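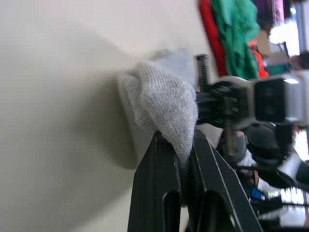 Filed under: Student Projects / Robotics

Sitting in on the end-of-term robotics demo my nephew's club has been talking up since winter. The project is laundry. Two arms, one pile of clothes, a score sheet. I said I'd post as I go, so mute me now if you don't care about socks.

1/ The headline on their poster says 85 percent success on sock pickup. My first question was 85 percent of what. Carys Owen, who runs the club, at least had an answer: 1000 attempts, logged over the term. Fine. That's more than I expected from a high school group.

2/ Second question: what counts as a success? A pickup. Fingers close, sock leaves the table, stays up for five seconds. Matching it to the other sock isn't in the number. Folding isn't in the number. The poster has the word "laundry" on it in very large type.

3/ Watching the gray knit sock now. The gripper has it pinched in a bunch, folded over on itself, one end lying out to the left. By their rules that's good. By my mother's rules that's a sock that still needs doing.

4/ I'm told ribbed knits are the easy ones because there's something to grab. Thin dress socks are where it falls apart. I asked how many of the 1000 were thin dress socks and got a long look at the floor.

5/ Vilmos Fülöp (senior, wrote most of the grasping code) did not look at the floor. He says they dropped dress socks from the test set in April after the fingers kept closing on nothing. It's in the log. It is not on the poster. I told him to put it on the poster.

6/ For those asking, the kit is on loan through the Arkbridge schools program and the club paid for parts with a grant. Total spent on parts, 1348 dollars. I've seen districts burn more than that on a banner, so no complaint from me there.

7/ My complaint is the way these things get talked about. The flyer that came home said students were "solving household automation." They're picking up a sock. Picking up a sock is hard! Say that. I'd have come to see that.

8/ Numia judges their regional on total items handled, so of course every team picks the stuff that's easy to handle. The Lerside kids did washcloths last year and cleaned up. Nothing against them, it was the smart play under those rules.

9/ Vilmos wants to stay on the second arm over break and get one to hold the cuff while the other pulls the toe straight. He thinks a month. I think he'll still be at it in the fall. He offered to bet me lunch and I took it.

10/ Somebody in the replies says their dryer does more than this. Your dryer has never had to find the sock.

11/ Update - Carys is adding a line under the 85 in marker: "knit socks only." Small letters, but I can read it from my chair. Going to get coffee before the Tetteh team sets up.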